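Drastalthorpe Community House – Packing Room Walk-Through
Completed by Rosemarie Rothe, Jun 17, 2025
Mark each item OK, Watch or Fix, and please do leave a comment even when everything is fine, as it helps whoever has the clipboard next.

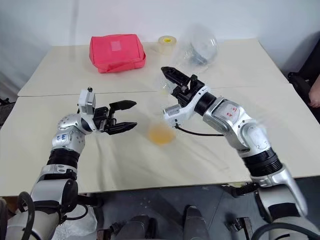

1. Packing table

1.1 Top wiped down and free of sticky patches – OK
Comment: I went over it with a warm cloth before I started and it came up beautifully. Cream is a lovely colour for a work table, but it does show every smudge, so a quick wipe at the end of each session is a kindness to the next person.

1.2 Seam across the tabletop sits flush – Watch
Comment: I ran my palm along the whole length and felt the tiniest lip toward one end. It didn't catch on my sleeve, though I could imagine it catching a thin bag being dragged over it. Lift things across, please, and let's check it again in November when the heating is on and everything shrinks a bit.

1.3 Table steady when leaned on – OK
Comment: No rocking at all. I leaned quite heavily, too!

1.4 Table snug to the wall, nothing slipped down behind – OK
Comment: I had a look with the torch and found one pen, now back in the jar.

2. Bags and wrapping

2.1 Fabric bags clean, straps and stitching sound – OK
Comment: The red bag with the little pink patch is my favourite of the lot and I gave its strap a good firm tug. All sound. Keep the strap up on the table with the bag, never dangling over the front where somebody could hook an elbow through it on the way past.

2.2 Clear plastic kept well away from little ones – Watch
Comment: We do have families dropping in, and clear plastic is so easy to overlook on a pale table. When you've finished with it, it goes on the high shelf. If you find a piece with a split in it, knot it before it goes in the bin.

2.3 Tape lying flat, loose end folded under – Fix
Comment: I spent far too long picking at the end of a roll with my thumbnail, and I know I'm not the only one. Fold a small tab over each time you tear a piece off. Rolls should lie flat toward the back, as they will wander off if they're stood on edge.

2.4 Scissors and cutters closed and in the drawer – OK
Comment: All present and all closed. Thank you, everyone.

3. Room

3.1 Walls clean, no flaking paint or damp – OK
Comment: The wall behind the table is holding up nicely. I looked low down as well, where the mop splashes it, and found nothing to worry over.

3.2 Walkway to the door clear, 800 mm or wider – Fix
Comment: Two flattened cartons from the Walico delivery were leaning in the way. I've moved them to the recycling, but the tape measure still says we are a touch tight beside the cupboard. Could somebody with a stronger back than mine help me shift it over?

3.3 Cartons stacked no higher than the shoulder – OK
Comment: Very neat this time, and the heavy ones were at the bottom.

4. To follow up

Cupboard beside the door to be moved (3.2)
Fresh reminder about tape tabs, in large print (2.3)
Seam to be felt along again in November (1.2)

Sheet to be filed in the green binder under Packing Room.
Signed: R. Rothe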